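Cómo montar una demo de clasificación para una jornada de puertas abiertas (y llegar vivo al final)

17/4/22

Me habéis preguntado varios por la demo que llevamos a las puertas abiertas de Lolwood, así que os cuento cómo la preparamos, con lo que salió bien y con lo que cambiaría. No hace falta ser experto en robótica, pero sí tener a mano un brazo ya instalado y una tarde entera sin prisas. Nosotros usamos un Franka, y en Matent hicieron casi lo mismo con otro modelo.

La idea es sencilla: material sanitario pequeño encima de la mesa, cajas azules detrás y el robot colocando cada cosa en la suya. Se entiende sin explicar nada y a la gente le encanta, sobre todo a los niños, que se ponen a animar al brazo como si fuera un partido.

Paso 1. La mesa

Cubrid la superficie con un cartón grande. Las ranuras de aluminio son una trampa para los paquetes finos, que se cuelan o se enganchan, y además el brillo del metal marea a la cámara. El nuestro era un cartón reciclado, lleno de agujeros, y nos sirvió igual. Eso sí, fijadlo bien, que en el primer ensayo se nos fue moviendo y al cabo de un rato el robot bajaba a buscar cosas donde ya no estaban. 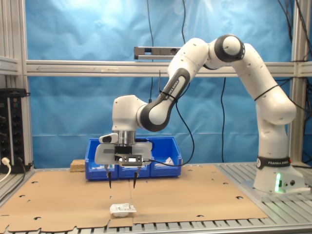 Antes de tocar nada más, guardad la posición de reposo. Yo la pongo alta, con la pinza abierta, para que el visitante vea bien los dedos y para tener margen si alguien deja algo encima de la mesa (lo dejan, creedme). Después bajad despacio hasta la altura de agarre y apuntadla en un papel. En un papel, sí, que el portátil se queda sin batería en el peor momento.

Paso 2. Las cajas y el material

Poned las cajas en fila, bien pegadas, y repartid por tipos: mascarillas en una, jeringuillas en su envase en otra y el material de cura en la tercera. Todo cerrado, por favor. Las mascarillas son lo más pesado de programar, porque las gomas se enredan con cualquier cosa. Empezad por los paquetes rígidos y dejadlas para cuando ya tengáis confianza.

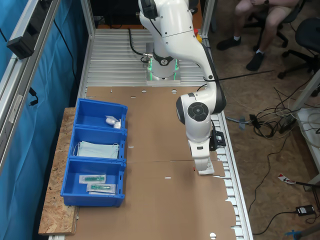
Para los puntos de recogida yo usé Hundik, el programita que tenemos en el taller. Grabé 16 posiciones sobre el cartón y luego hice 24 ciclos seguidos sin tocar nada, vigilando con la mano cerca de la parada de emergencia. Si falla uno, apuntad cuál y repetid solo ese. Mi error fue querer arreglarlo todo a la vez, y acabé con dos puntos peor que al principio.

Velocidad: bajadla. En el taller vamos más deprisa, pero con público delante el brazo lento se sigue mejor y da tiempo a contar lo que está haciendo.
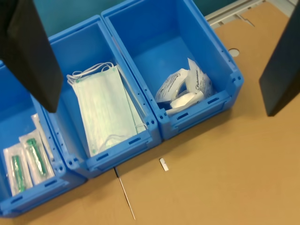 Đorđević

Paso 3. El repaso entre grupo y grupo

Cuando se va un grupo, mirad primero el cartón por si queda alguna pieza suelta delante de las cajas, y luego el interior. Los envases que se apoyan de pie en la pared de la caja conviene tumbarlos, que si no el siguiente tropieza con ellos. Comprobad también que los dedos pasan por encima del borde con holgura. A mí me gusta dejar más espacio del que parece necesario, aunque el movimiento quede un pelín feo.

¡Y dejad que la gente elija qué paquete va primero! Fue lo que más gustó, con diferencia. Repetimos en agosto y quiero probar con una caja más, a ver si cabe sin mover la base.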